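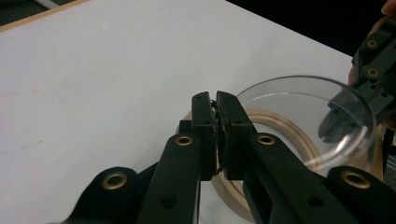

A clear round dish with a beige ring inside, on one of the white tables at the Alell workshop.

The Alell craft workshop is to run its glass dish sessions for a second season, after all 17 places on the summer course were taken before the end of August.

The sessions teach people to make small display dishes, each one a shallow, clear glass dish with a ring set inside it. Finished dishes are used for pressed flowers, shells, buttons and other small things people want to keep in view but out of the dust.

Places on the new course cost the same as before and the materials are included. Each session starts at 6 in the evening in the upstairs room, where new white-topped tables were put in over the spring.

The dishes come from Unero, a glassware supplier that clears its end-of-line stock every year. Alell bought 400 of them in a single order and expects them to last until next summer. The rings are cut by Honorato, a small firm on the same street, which also supplies the workshop with picture mounts and box linings.

A spokesperson for the workshop said the ring was the part most people found hard at first. It has to sit flat against the bottom of the dish with an even gap all the way round, and a ring that is even slightly too big will lift on one side.

"We ask everyone to try the ring dry before any glue comes out," the spokesperson said. "If it rocks, it goes back to be sanded. People want to get to the flowers, but the first evening is nearly all fitting."

Glass is cleaned before anything is fixed in place, and strips of dark cloth are handed out for those who want a plain backing – the cloth frays easily and has to be trimmed with sharp scissors.

Those on the summer course took home two dishes each. A further set was kept back and will go on show in the front window of the Allomari building, next to the library, along with work from the bookbinding and basket groups.

The workshop has also raised £3333 towards a second kiln, mostly through its spring sale and a raffle. The kiln will not be needed for the dish sessions but would allow the pottery group to meet on two evenings instead of one. A decision on where to put it has yet to be made, as the ground floor store would have to be cleared first.

Booking for the new course is open at the Alell front desk. Anyone under 16 must come with an adult, and those with their own flowers to display should press them beforehand – fresh ones will mist the glass.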